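Home | Projects | Reports | Contact

Cut Flowers and Vase Life: A Student Report
Wumpini Owusu and Pylyp Vasylenko, Grirkau 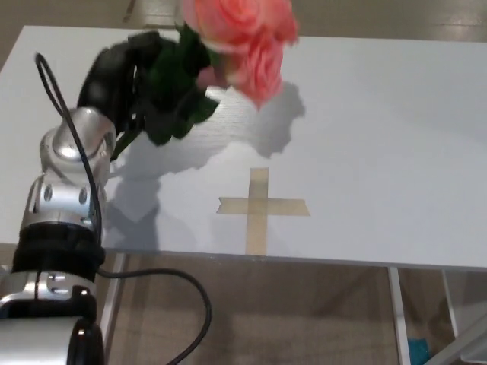
Fig. 1. Pink roses with their leaves.

In October we asked 381 households in Mumcombe how long they keep cut roses at home. Most people change the water only when it looks cloudy. Only 34 said that they cut the stems again -- we expected more. For the second part we kept roses in 2 rooms, one cool and one heated, and wrote down every evening which blooms had dropped petals. The results from the heated room are not complete, so we give them separately in the appendix.

Share 34 | Comments 2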